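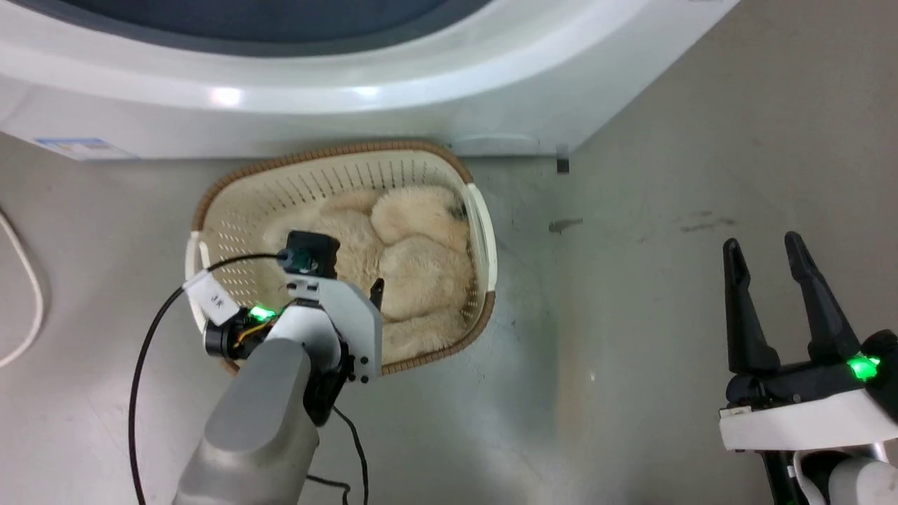 For the last few weeks I have been working on a small problem which I first believed would take me an afternoon. The problem is the moment when our planner decides which arm should move. I want to write it down while I still remember the wrong turns, and maybe it saves some time for another person who has a two-arm setup and a basket of laundry.

The software is called Gridbridge. It is the layer between the policy, which gives us target poses for both wrists, and the joint controllers, which want something smooth and possible. When I joined, Gridbridge was mostly written by Tomás Mac Carthaigh, and he wrote it for tabletop work. On a table everything is nice. The objects are small, hard, and in front of you, and the two arms have each their own half of the world. Then we went down to the floor, next to the washing machine, and many of the quiet assumptions stopped being true.

The first assumption was the border. Gridbridge used a vertical plane in the middle of the body. Target to the left of the plane: left arm. Target to the right: right arm. If the object crossed the plane, the arm with the shorter path got it. For a cup this is fine. A basket full of soft fabric has no single position, so what is "the target"? We took the center of the segmented cloth, and this center moves each time the cloth moves. You push one finger into a plush blanket, the pile changes its shape, the center goes 2 centimeters to the right, and suddenly the planner wants to give the job to the other arm. The left gripper starts to go up. The cloth relaxes, the center goes back, the left gripper comes down again. I watched this for a full minute the first time. It looked like a person who cannot decide if he wants to sit.

My first fix was bad. I put a filter on the center, a simple low-pass. It made the hesitation slower and did not remove it. Also it added delay, so when somebody really moved the basket, the arm reached for the place where the basket was before.

The second fix was hysteresis, which Gráinne Ó Néill had suggested to me on the first day and which I did not listen to well enough. The arm that has the job keeps the job, until the other arm would be better by a clear margin, and the margin must hold for some time. The config looks like this now:

arm_select:
 mode: sticky
 margin_cost: 0.15
 hold_cycles: 6
 release_on_contact: false

The last line is the one that cost me most of the time. In the old code, contact was a reason to think again. If the finger felt resistance before the grasp pose was reached, the planner said "something is wrong" and opened the question of the arm again. On the table it is a good rule, you probably hit the edge of something. Inside a basket, you always touch cloth before you reach the grasp pose, this is the whole idea. So with release_on_contact set to true, the sticky mode was canceled exactly in the moment when we needed it.

I found it only by reading logs. I would like to say I found it by thinking, but no. Fouad Kassab has a little viewer which draws the cost of the left arm and the cost of the right arm as two lines over time, with a gray bar where the contact flag is on. Every switch of arms was sitting directly after the start of a gray bar. It took me 4 evenings to open this viewer, and then perhaps ten minutes to see the answer.

The idle arm

When one arm works in the basket, what should the other arm do? The old answer was "go home", and home was a pose in front of the chest. For floor work this is a poor place. The body is bent down, the head camera looks down, and home puts the right forearm between the camera and the basket. Then the segmentation loses part of the cloth, the center jumps, and we are back at the problem from the beginning.

Now there is a "wait" pose, computed and not fixed. The idle gripper stays open, to the side of the container, over free floor, near enough to help if the fabric is heavy or long. The cost for it has two terms: how much of the container it hides from the head camera, and how far it must travel to come in. I tuned the weights by hand. Adi Majimbun says they should be learned, and he is probably right, but by hand I can explain them to a visitor.

To check how much is hidden, we project a simple shape of the arm (capsules, one for each link) into the camera image and count how many pixels fall on the container mask. It is cheap. We sample 2,000 points on the capsules and it runs inside the control budget without any problem. I first tried to render the full mesh and this was too much, and for no benefit which I could measure.

One detail about the cables. The capsules don't include them. A cable at the wrist hangs in a loop, and the loop goes where it wants. For some poses it passes in front of the work area and the segmentation cuts a thin line out of the cloth. I now fill narrow gaps in the mask before I compute the center. This is not elegant. A real model of the cable would be better, but I don't want to write one.

The rim

The basket rim deserves its own section, because the rim is the only hard thing which the gripper can really hit. For the cloth we permit contact, for the rim we don't. So the perception has to separate them, and a beige pile against a cream basket is not a gift to the person who does segmentation. The darker rim helps us a lot. We fit an ellipse on it, and from the ellipse and the floor plane we get a kind of tunnel, and the fingers must enter through the tunnel with some clearance. Inside the tunnel contact is allowed, outside it is a stop.

When the cloth hangs over the rim, the ellipse fit has less to hold on to. With almost half of the rim covered it still works. With more it starts to tilt, and then the tunnel tilts also and the approach becomes strange. At the moment the planner just refuses if the fit residual is too high and asks for a new look with the head moved a little. Refusing is okay for me. I prefer an arm that waits to one that is confident in a wrong ellipse.

The white machine front next to the basket brings a smaller trouble of the same kind. It is shiny, and the light from the ceiling makes bright spots on it, and in the depth data these become holes or points in the air. Gridbridge treated points in the air as obstacles, so sometimes the left arm made a big polite curve around nothing. We now put a simple box there, for the machine, and ignore the single points near its surface. When the door has to be opened the box must be replaced by something better, but the door is a task for June.

What is still open

Handing over from one arm to the other, when we want it, is now too slow. Sticky mode is sticky also when it shouldn't be. For a long blanket you want the left gripper to lift, the right one to come under, and both to own the object for a while. Our data structure has one field called active_arm, and it can be left or right. Enda Hayes has a branch where it becomes a set, and a great number of tests fail there, mostly because so much code asks "which arm?" and expects one word back. I have promised to go through them with him next week.

The second open thing is the release. We open the fingers and go up, and plush material likes to come with us. A small sideways motion before going up seems to help, but I have tried it with too few fabrics to put it in the main branch. If you have a parallel gripper with slender fingers and you solved this in software, please write to me. I am interested also in the ugly solutions.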